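Re: [fleken-list] Lirkora spring show, seating and otherwise

Friederike Nolte wrote:
> Did anyone get past the second row at Lirkora? I hear the coats
> were lovely. I saw a pillar, and part of Ida Vogler's hat.

Friederike, I had the pillar's other side, so between us we covered it nicely.

The coats were fine. There were seven of them, all camel, all belted, all sent out to the sort of music you get while waiting for your bank. Kai Wegener clapped at the wrong coat and had to keep going so it would look deliberate.
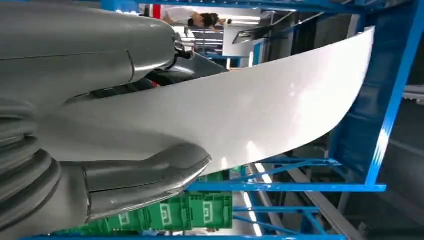 Hamburg, May

What bothers me is the price. The short one is 670 euros, and the lining is polyester – I looked, while Birgit Steinbach distracted the girl with the clipboard. Hollmann did much the same cut two years ago with a proper lining and horn buttons, and people on this list called it dull. I was one of them. I would like it back now, please.

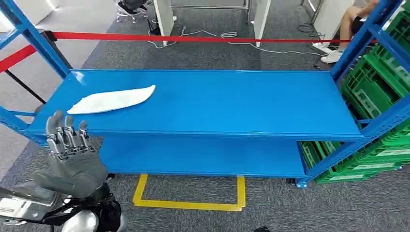 White cloth, folded, on a blue shelf.

Joscha says Willo will have the whole look in stores for 60 by fall, minus the belt loops. If so, I'm buying two and sewing my own.

Does anyone still have the Hollmann lookbook? Mine went to a cousin, who denies it.

Ida, the hat was very good. Next time, the back row.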